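So I finally gave up on the old desktop. It had been groaning away under my desk since before we moved, and last week it took six minutes to open one letter. Six! I made tea, drank the tea, and came back to half a letterhead.

What I really wanted to write about is family recipes, because that's what I was trying to save off the thing. My aunt dictated hers to me over one long August and I typed them all up, 587 of them if you count the chutneys (she does). 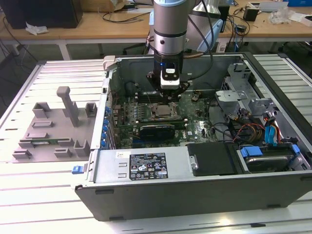
Green motherboard, side panel off.

Anyway, the recipes. Half of them have no amounts at all. "Enough flour" is a favorite, and so is "cook until it smells like Easter", which is lovely but I was eight the last time I had Easter at her house. I've been testing a few each weekend and writing real numbers in as I go. The flatbread wants 400 grams, by the way, and a much hotter pan than I ever dared use. The lentils are still a mystery, and I've eaten an awful lot of lentils.

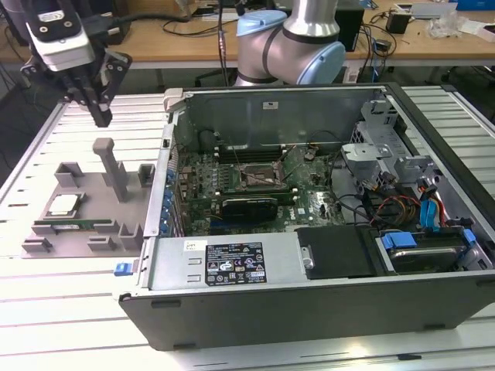 Naa Asante wrote in to say I should leave the old wording alone and put my numbers underneath, as her own mother's cookbook lost all its charm once somebody tidied it up. I think she's right, so "smells like Easter" stays. Lentils again tonight, with more onion this time.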